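Home Reviews Opinion Live Archive

Bands Should Play the New Record First

Sarita Mittal, 27/04/2023

I saw Pichler at the Lovville in February. They have a new album out, Briltano, and they played 2 songs from it in a set of 25. The rest was the old stuff, in the order everyone expected.

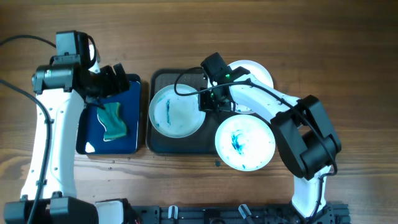
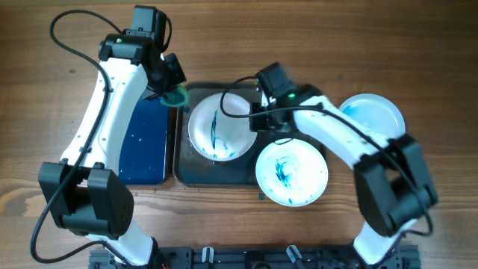
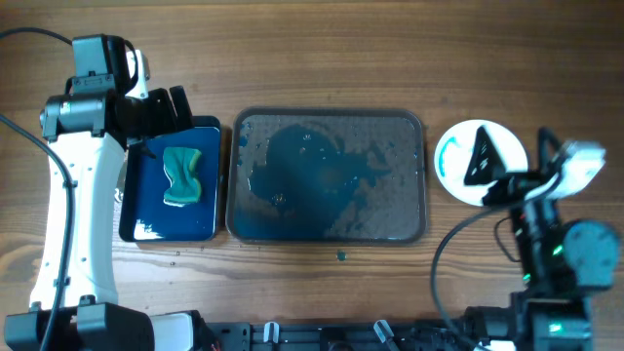
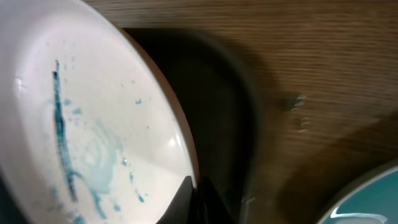 Why do bands hide their new songs in the middle of the set? Mostly from fear of the bar. They think people will go for a drink, and some people will. I would still open with the new record, four or five songs in a row, while the room is paying attention.

Brirkby did this last year. They played nine new songs before anything I knew, and by the fourth I had stopped waiting for the hits. I bought the album on the way out - the first one I've bought at a show in years.

The old songs can wait. Pichler have played the same closer for 13 years and it will be just as loud at eleven o'clock. The new ones need the help, and I'd like to hear them before my feet hurt.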